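The Intersection That Was Supposed to Fix Itself

Tanton has a new traffic signal, and if you believe the press materials it is the smartest one in the county. The system, sold by a firm called Zitness, watches cars roll up to the corner of Gatavia Road and the old highway, guesses which of them will run the light, and holds the cross traffic for 2 extra seconds until the danger passes.

It went live in October. By the end of the month the town had put out a notice saying the system had "intervened" 1029 times. The notice did not say what would have happened without it.

I have asked, more than once. An intervention, according to the manual the town let me read, is any time the software stretches the all-red phase. It does this when a car is going too fast to stop comfortably. It also does it when a driver brakes late, which is how half the people I know drive. Each of those gets logged the same way, and each ends up in the total that goes to the council.

Crashes are the number most people care about, and there the record is thin. The corner had 19 reported collisions over the three years before the signal went in. That works out to one every couple of months, so a quiet October tells you very little. Corners like this one go quiet for a while all the time. Then they stop being quiet, and a vendor somewhere is glad the contract is already signed.

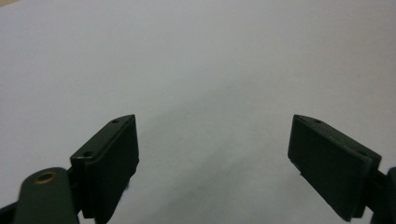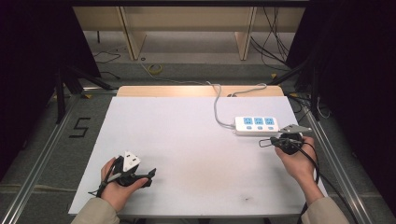
Zitness sees it another way. In a written reply, the company said that waiting years for crash data means waiting for people to get hurt, and that near misses are a fair early measure of risk. There is something to that. Safety researchers do study near misses, and plenty of them would agree that a town shouldn't need a body count before it acts.

But a near miss has to be defined by somebody, and in Tanton the somebody is the company being paid. Nothing in the contract lets an outside engineer look at the raw logs. The town gets a monthly summary, 3 pages long, with the chart on the first page and the method on none of them.

Meanwhile the Tzavaras study, a plain old walk-the-site report the town paid for before any of this, is sitting in a drawer. It called for a longer yellow, a trimmed hedge on the northeast corner, and a left-turn lane. The yellow is still the same length. The hedge was up past my shoulder when I walked by — I'm not short — and the turn lane has been moved to a later budget.

Maybe the signal works. I'd like it to, because I drive through there most mornings. The council votes this spring on putting the same system at two more corners, and the logs from the first one are still closed.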